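Rivell marble vanity top with framed mirror, reviewed after 11 months

I bought the Rivell top for a bathroom that gets used by three adults and cleaned on a schedule. The set consists of a counter with an integral backsplash strip and a mirror with a thin frame, sold together through Mokgethi. I chose the beige-brown stone over the gray because the wall tile was already beige and was staying.

Installation took one morning. The cabinet must be level to within 3 mm over its full length before the top goes down, and the instructions are correct to insist on this. Mine needed two shims at the left end. The curved front edge arrived without chips. The bead of sealant between the strip and the wall is not supplied — budget for a tube of neutral-cure silicone, as the acetic type can etch marble.

Staining is the usual objection to this material. I sealed the stone on the day it was fitted and again in June. Liquid soap, shaving foam and mouthwash have left no marks when wiped up the same day. Toothpaste is the exception. It is mildly abrasive, and a smear left to dry took the polish down slightly in one spot beside the basin. The spot can be felt with a fingertip and seen only under a low light. The tubes now get put away after brushing.
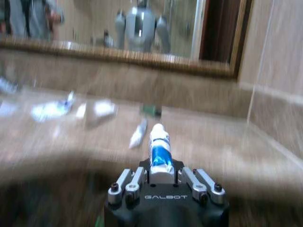
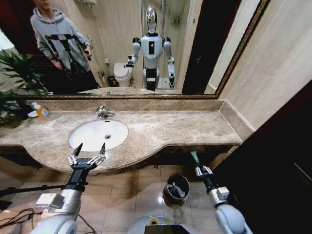
The streaked pattern hides water spots well, better than the plain sample I was sent. It also hides hair and grit, so I wipe the surface by routine and do not wait until it looks dirty. A damp microfiber cloth is enough. Vinegar sprays and anything sold for limescale should be kept off it.

The mirror is the better half of the set. It is wide enough for two people to use at once, and the dark gold-toned frame is narrow enough not to collect much dust. The silvering shows no black edge so far. My one complaint is the hanging rail, which allows no sideways adjustment once the screws are in. Measure twice, or slot the holes before mounting.

The price was 800 for the set, plus 300 for delivery, which is high for a ground-floor drop with no carrying. Ewan Stubbs at Mokgethi answered my question about the rail within a day.

Rating: four out of five. One point off for the rail and the delivery charge.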